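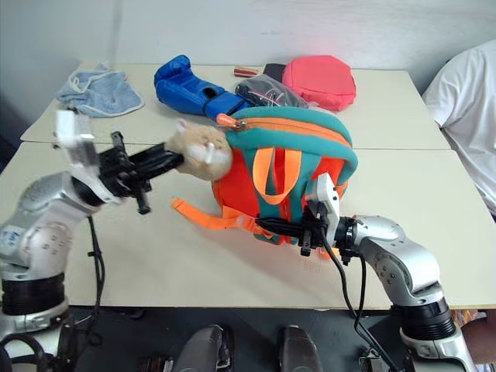 Re: Handheld range on the far side of the hill

Date: 7 Feb 2018
List: Soler users

Hello all,

Sorry to be slow with this. I wanted to sit down with our old notes before I said anything, and the notes were in a box under three other boxes, as they always are.

> We run 16 handhelds and one base station out of Irton,
> and everything is fine until people go down behind the
> hill toward Astenside. Then we get half a sentence and
> a lot of hiss. The dealer wants to sell us a second
> repeater. Before we spend the money, has anyone had the
> same trouble and fixed it some cheaper way? We are on
> the Soler sets with the short antennas. Also, how long
> are your batteries lasting?

We had very much the same thing at Dostcombe, and I remember how maddening it was, so you have my sympathy! Our handhelds worked beautifully on the high road and went to mush the moment anyone walked down to the creek. We were quoted for a second repeater too, and we very nearly signed.

What I'd do first is look at the antenna cable on your base station, the whole run of it, indoors and out. Ours had been up there for years, and the outdoor connector had let water in. The plug was green inside when we finally took the tape off. We replaced the cable and both connectors and sealed them properly (self-sealing rubber tape first, then ordinary electrical tape over it), and that got us back a good part of the creek in one afternoon.

Second, try the longer antennas. I know the short ones are nicer on a belt, and our people grumbled for weeks, but you only need to borrow 2 of them to find out. Send somebody down behind the hill with one short and one long and have them read out a newspaper on each. Please do it in August as well as now if you can wait that long, as we found the trees in full leaf made a real difference to us and we would never have guessed it from a winter test.

If you do all that and there is still a hole, then yes, you may well need the repeater, and I wouldn't hold it against your dealer for saying so. Do ask where it would go and what it would run on. Ours would have needed power brought 1092 feet from the nearest building, and that was not in the first quote at all. I'd ask for a loan unit for a few days too. Some dealers will do it if you ask nicely and pay for the visit.

On batteries, ours do a full shift when new and start coming back early in their third year. We have 40 of them now, and we write the purchase month on each one in paint pen. Label tape peels off in the chargers, so don't bother with it.

One more thing while I think of it: check that all your sets are on the same power setting. We found several on low, and I'm fairly sure one of those was mine.

Do write back and say what you find in that connector. I'd love to know.

Warm wishes from Dostcombe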